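Subject: Re: [Sirken-users] Moving the archive off the old towers
Date: November 23, 2023

On the earlier message, someone wrote:

> We have 31 old desktops from the Prolier years and want to keep 20
> of them going as archive nodes. Is it worth it, or should we put the
> money into one new server? Also, does Sirken still run in 2 GB?

It does run in 2 GB, but indexing will be slow. We ran it that way until May and the nightly job often wasn't done by morning. After we added memory it finished well before anyone came in.

I would not keep 20 of them. Power is the main cost. Each of ours drew 77 watts sitting idle, and that adds up fast over a year. Pick the best few, keep the rest for parts, and put what you save toward disks. The index doesn't care how many nodes it has as long as each one can hold a full copy.

Before you copy anything, run the checksum pass on the old volumes. We skipped it on the Jääskeläinen collection and carried bad files over to the new store. Finding them later took much longer than the pass would have. The Skimico export tool will do it if you turn on the verify option, which is off by default.

Also write down which disk came out of which case. The labels inside Sirken follow the disk serial number, so a swap won't break anything, but you will want to know when one fails.

Old tower with the side panel off:

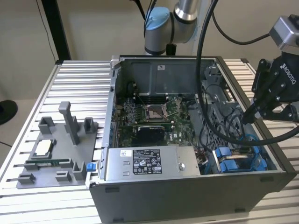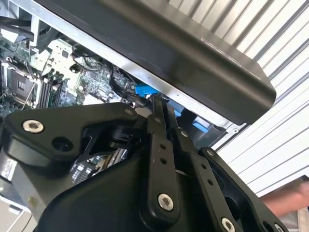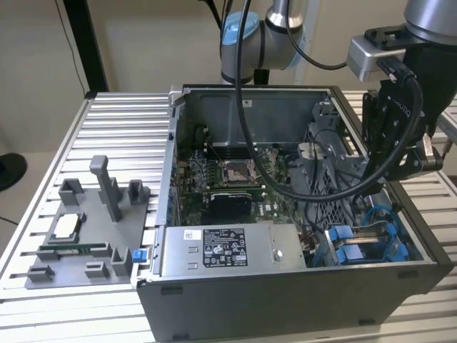 Settings we use now

index_threads = 2
verify_on_copy = yes
keep_old_index = no

Restart the service after changing the first one. The other two take effect on the next run.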